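07/12/2022, open day at Flasbridge

Doors at one. Over 40 people through before three, mostly from Jikwood and the college, plus some walk-ins. Asabe ran the two-arm station, I did the talking, Decha kept an eye on the power supplies.

Program was the Hurnero handover set, markers and the small parts. Kept the speed at 64 percent the whole afternoon. Went to 80 once in rehearsal on Monday and didn't like the sound of the left wrist, so left it alone. Homed both arms between groups. Group size of six works, more than that and the back row just talks.

Most asked-for item was the midair pass, one gripper to the other over the middle of the table. Ran it for every group, and again for anyone who stayed behind. 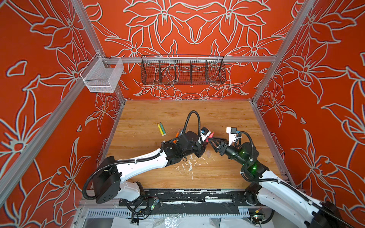 Eleri Craddock thought the pass should come first next time, before any talking, and that the talk could be cut to five minutes. She also said that from the side bench people couldn't tell which arm was meant to let go, so someone should call it out.

Fair on both. Will try the short version with the Asfaw group in the new year.

Questions I didn't answer well: what happens if both grippers pull at once, and how long the fingertips last. Ah-rin has the wear notes, ask her.

To do:

- recheck left wrist bolts
- print more handouts, ran out by 2:30
- move the side bench closer
- send Anong the sign-in sheet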